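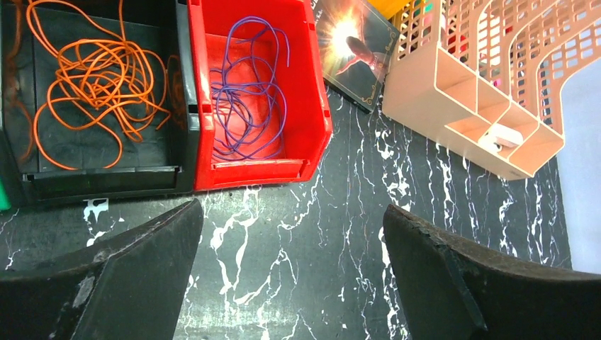 工单标题：换用 Tamuno 夹爪后细线频繁夹空，且偶发误抓非目标物
提交人：Tanko Usman（Flomilwood 试装组）
处理人：Morenike Amadi（Aro 控制器支持）
创建：1月16日
优先级：中（提交人填的是“紧急”，已调整）
状态：处理中

问题描述
双臂工位，任务是把一堆混在一起的细线按颜色拣出来，放进对应的塑料盒。控制器是 Aro，腕部相机加一台固定相机。我们在比两款夹爪：原来用的 Jaker，和采购希望我们喜欢上的 Tamuno。
Jaker 跑同一套程序，30 次抓取，夹空的次数在可接受范围内，也就是没人专门为此给我写过邮件。换成 Tamuno 之后，空夹明显变多。手指合拢，控制器报“已夹持”，手臂端着一团空气走到盒子上方，郑重其事地松开。日志里这一次算成功。
另外有一个偶发现象：右臂接近线团后突然改主意，往旁边偏，去夹一个明显不在任务里的东西。重启后好一阵，然后再犯。

已尝试
重启控制器。
重启相机。
把两者按相反的顺序再重启一遍。
重新标定腕部相机，标定报告一片绿色，症状不变。
手指行程参数按 Tamuno 手册重设，手册上的图和实物装反了，照图装过一次，不推荐。

回复 Morenike Amadi
您好，感谢您详细的描述。请问您是否确认过夹爪型号与控制器内的配置文件一致？另外请提供最近一次失败的日志。

回复 Tanko Usman
确认过。配置文件叫 tamuno_final，同目录下还有 tamuno_final_new 和 tamuno_final_use_this，我用的是最后这个。日志已上传，其中有一段时间戳倒着走，请当作没看见，那是另一张工单。

回复 Morenike Amadi
日志看过了，先说空夹。
“已夹持”这个状态由两个条件触发：手指停止运动，并且电流超过阈值。tamuno_final_use_this 里的阈值是从 Jaker 那份直接抄过来的。Tamuno 传动部分的阻力偏大，手指自己合到底时的电流就已经过线了，所以对它来说，夹住一根线和夹住自己是一回事。
请把阈值调高一档，同时打开“最小开度”判断。细线的话最小开度不好设，线太细，请先用粗一点的那种试。还有一点，确认等待时间目前是 500 毫秒，建议改成 200 毫秒。等得太久时线会从指尖溜下去，而控制器还沉浸在刚才的判断里。

回复 Tanko Usman
改了。粗线已经基本正常，细线仍会空夹，但至少现在它承认了，会报失败并重试。这个进步我写进周报了，措辞是“系统的诚实度有所提升”。
等待时间改短之后 Jaker 那边也快了一些，于是对比表要重做。两款夹爪的条件必须一样，这是我自己定的规矩，我现在有点后悔。

回复 Morenike Amadi
空夹部分先挂着。误抓的部分，能否给一个固定相机的画面？只看腕部相机判断不了手臂自身在什么位置。

回复 Tanko Usman
固定相机的，见附件。

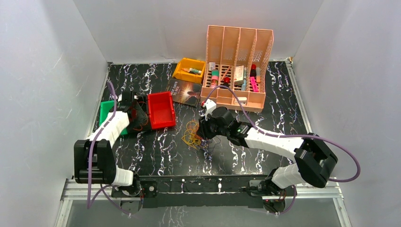 误抓出现的时候，我一直盯着线团，以为是颜色分割对缠在一起的线没有办法。阈值收紧过，放宽过，还把饱和度的下限拉到过一个只有荧光笔才能通过的位置，没有一次能稳定复现或者消除。后来把日志里的目标坐标投到固定相机上，点落在右臂自己的走线上：那根紫色线缆从夹爪旁边拱起来，越过收纳架的下沿，再斜着搭回前臂，而夹爪下面那堆线里正好也有紫色的。也就是说，程序要求它拿紫色的线，它看见了一根又长又完整、没有和任何东西打结的紫色线，选得相当有品位。左臂身上也挂着一根紫色的，一路垂过肘部，目前还没人去惦记它。

回复 Morenike Amadi
这就解释得通了。有两个问题：
一，右臂线缆的弧度在用 Jaker 的时候也这么大吗？
二，控制器里的“自身遮罩”有没有打开？

回复 Tanko Usman
一，没有。Tamuno 的接头朝向不同，线要多绕一段才能接上，弧就是这么出来的。
二，打开了。但遮罩是按手臂的三维模型生成的，模型里没有线缆。在模型的世界里，我们的手臂靠意志供电。

回复 Morenike Amadi
遮罩可以外扩，菜单位置：视觉，自身遮罩，边缘扩展。请先填 15 毫米。注意扩得太大会把指尖附近的线团也一起抹掉，届时它会很有礼貌地告诉您桌上没有目标。
外扩盖不住整段拱起来的线，所以走线也请一并处理：沿前臂固定，腕部留出转动余量即可，不要绷直。绷直之后第一次翻腕就会收到另一类报警，那类报警不归我管，我也建议您不要认识归谁管的那位。
如果方便，把线换个颜色。

回复 Tanko Usman
线缆颜色的申请已提交。采购回问：“紫色的线是不是不能传输数据？”我回答能传，只是传得太显眼。申请退回，要求补充技术依据。本工单链接已作为技术依据附上，所以请各位接下来注意用词。

回复 Morenike Amadi
收到。此前的用词我不撤回。

测试记录（Tanko Usman）
条件：阈值已调，等待 200 毫秒，遮罩外扩 15 毫米，右臂走线用扎带贴前臂固定。腕部相机曝光锁定，灯不动。线团每次抓取前重新打乱，打乱的手法由我本人负责，未经标定。
Jaker，30 次：没有误抓。细线有空夹，都能识别并重试。指尖进线团时容易带起旁边的线，放的时候要抖一下才掉。
Tamuno，30 次：没有误抓。细线空夹仍比 Jaker 多，粗线两者看不出差别。带起旁线的情况比 Jaker 少，这一点要替它说句公道话。
补充一：两款夹爪对付线头都比对付线圈差。线头翘起来的时候，腕部相机能看得很清楚，然后夹爪从旁边过去。
补充二：临时把遮罩外扩关掉，只靠扎带，右臂又去看了一眼自己的线，没下手。遮罩恢复。
补充三：扎带在翻腕姿态下有一处偏紧，已剪掉重扎。剪的时候先断了电，这句话是写给安全组看的，也是真的。

回复 Morenike Amadi
线头的问题和夹爪无关。抓取点默认取轮廓中心，线圈的中心附近好歹有线，弯着的线头，轮廓中心经常落在空处。请把抓取点策略改成“沿骨架”，计算会慢一点。
Tamuno 的细线空夹，我怀疑是两指合拢时指尖不齐。请在断电状态下手动合上，从侧面对着光看有没有缝。

回复 Tanko Usman
有缝。靠根部贴得很紧，越往指尖越松，正好和细线需要的相反。Jaker 的没有。
已联系 Tamuno，对方问我们是不是照手册上的图装的。我说第一次是。对方沉默了一会儿，说会寄一对新手指，并且手册在十月就已经更新过了。新版手册我下载了，图还是那张，页码变了。

回复 Morenike Amadi
建议本工单拆分：
误抓自身线缆：原因明确，临时方案有效，转为“已解决”。我会给 Aro 的遮罩功能提一个改进请求，允许用户在模型里手动画线缆。
“已夹持”误报：阈值问题，已解决。请把另外两个 tamuno_final 删掉。
细线空夹：等新手指，保持打开。

回复 Tanko Usman
同意拆分。tamuno_final 和 tamuno_final_new 已删除。删完发现左臂一直在用 tamuno_final_new，左臂现在不动了。
已从备份恢复，改名为 tamuno_left，阈值同步修改。左臂正常。
沿骨架策略今晚跑，结果贴在拆出来的新单里。

状态更新：部分解决，等待第三方备件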